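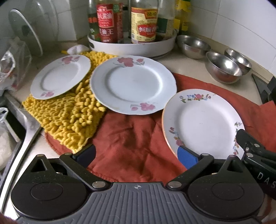
Does the new Iller paperback prove that religion makes people kinder?
It offers very little to show that. The Kinyua Belief, published by Hutton on 06/12/2025, runs to 319 pages and rests its main claim on a survey of 1020 churchgoers, who were asked to rate their own kindness out of 5. They rated it highly. No unbelievers were asked. Hutton calls the book "the answer to the new atheists", a large promise for one questionnaire. A rival title from Ziltton, arguing the opposite with much the same confidence, is due later in December.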